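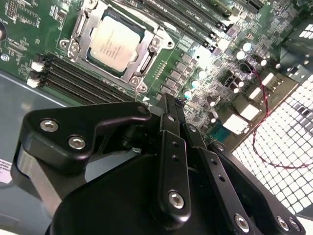
The CPU socket, with memory slots either side

Old server board, processor still in the socket — can I swap the chip without wrecking it?

Posted by tinshed_owl in Home Servers and Old Kit

Hello all. I picked up a second-hand server in June from a clearance place called Wastora, out on the Londton ring road, and I'm trying to get it going as a box for backups and the family photos. It came with no memory, no drives and one processor, which is still sitting in its socket. I paid 80 quid for it, so I'm not going to cry if it goes wrong, but I'd rather it didn't.

The plan is to put in a different processor of the same socket type (a mate at work has one going spare, lower power, and the board maker's list says it's fine) and then fill up some of the memory slots. I've built a couple of ordinary desktops over the years so I'm not a total beginner, but I've never had a server board apart and the socket looks a good deal more serious than the ones I'm used to. There's the metal frame over the chip, hinged arms, a long thin lever along the one side, and then screws at the corners as well. I don't know which bits I'm meant to touch and which I'm meant to leave well alone.

So, a few things I'd like to know before I start:

Do I undo those corner screws, or is it just the lever?

Does the board need to come out of the case first? It's sitting pretty snug in there and I'd much rather leave it.

And when it comes to the memory, there are slots on both sides of the processor. Does it matter which ones I use if I've only got a few sticks? The ones on one side have white latches and the ones on the other side look dark, and I can't tell whether that means anything.

I've got the cooler off already and cleaned the top of the chip, so the printing on it is readable again. I have a tube of Cluten paste from my last build, which I'm hoping is still all right. Thanks in advance, and sorry if this is all in a manual somewhere. The seller didn't have one.

3 replies, sorted by most helpful

cablesandcrumpets

Right, I do a fair bit of this (I look after a cupboard full of old servers for a small firm and I'm forever moving processors about), so let me have a go at all of it.

Leave the corner screws alone! Those hold the socket frame down to the board. You don't need to undo them to change a chip, and if you start loosening them you can end up with the frame sitting slightly crooked, and then you've got uneven pressure on the contacts and a machine that sees half its memory on a good day. Ask me how I know.

The lever is what you want. On most of these you push it down a touch, ease it outwards until it clears its little hook, and then let it come up slowly. Keep hold of it, it's springy. Some server sockets have two levers, one on each side, and they have to be opened in the right order, so have a proper look along the opposite edge before you pull anything. If there are two there's normally a tiny open padlock symbol or a number next to them. Once it's released, the load plate swings up on its hinge and the chip is just sitting there loose.

Lift the chip straight up by its edges. No sliding, no tilting. If your socket is the kind with the contacts down in the socket itself, they are unbelievably easy to bend, and I'd get a plastic cover over it if you're going off to make a cup of tea. Check the notches or the small triangle in the corner of the new chip against the old one, lower it in flat, and don't press on it. When you close the lever it will feel like far too much force and it might creak a bit. That's normal and I still hate it.

No need to take the board out of the case. In fact I'd leave it in, as it's nicely supported in there. Lay the whole thing flat on a table, unplug it, hold the power button in for 15 seconds or so, and touch bare metal on the chassis before you put your hands near anything.

For the memory, go by the manual if you can find it, and by the printing on the board if you can't. Get a torch and look along the ends of the slots. There'll usually be a letter and a number, and you normally start with the first slot of each letter. Latch colour is often a clue to which slots get filled first, but makers don't agree about it, so please don't go by colour on its own. Also check whether the board wants registered memory. A lot of server boards won't start with the ordinary desktop sort, and that catches out nearly everybody coming from desktops.

Paste: if it squeezes out smooth it's fine. If a puddle of clear oil comes out first, bin it and buy a new one.

mossypatch

I'd just leave the processor that's in there tbh. You'll save a few watts at most and it'll be sat doing nothing 20 hours a day anyway. Get some memory in it, see if it boots, then worry about the rest.

gardenofthebits

Mostly agreeing with the long reply, but I'd add one thing, and I do think mossypatch has half a point. Test it with the old chip before you swap. You've bought a machine with no memory and you don't know yet that it works at all. If you change the processor and the memory in one go and it sits there beeping at you, you've no idea which one to blame. One stick in the first slot, old processor, cooler back on (with paste, even for a quick test), and see if you get a picture on the screen.

And update the firmware while the old chip is in. I had one where the newer processor was on the supported list, but only from a later version, and I spent a whole evening convinced I'd killed it. Put the old one back in, did the update, swapped again, and it came straight up.

I got my memory from Adamczyk, they sell tested pulls from old servers and will tell you over the phone whether it's registered or not. Roughly 100 for what I needed, though I did fill more slots than you're going to.

tinshed_owl

Thank you, all of you, that's loads to go on. Screws will be left well alone. I hadn't thought about the firmware, so I'm going to get one stick and try it with the old chip first. Off to find a torch and see if I can read those slot labels — my eyes aren't what they were. Will post back when there's something on the screen.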